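How I record drawer-tidying demos for Cullorer

I train my sorting policy on demos done by hand, in real bedrooms. Pull the drawer right out first, then bring the gripper in from the front -- slowly!
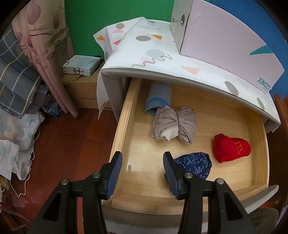

Fraser asks whether a mix of clothes is worth the bother. I think so, yes. My first 321 demos were all socks, and the policy was hopeless with anything bulkier. For knits, pinch the middle and let it bunch up.
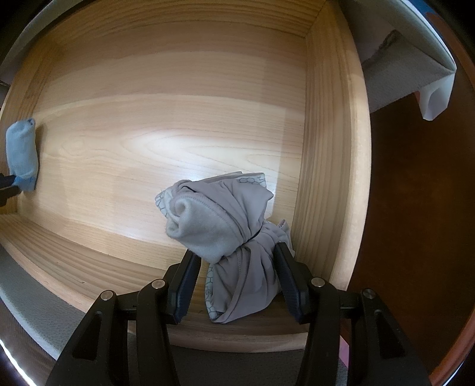
One reader writes that pinching by a corner gave them cleaner folds later on. Could be -- I've only tried it for 2 runs, so do send me your numbers.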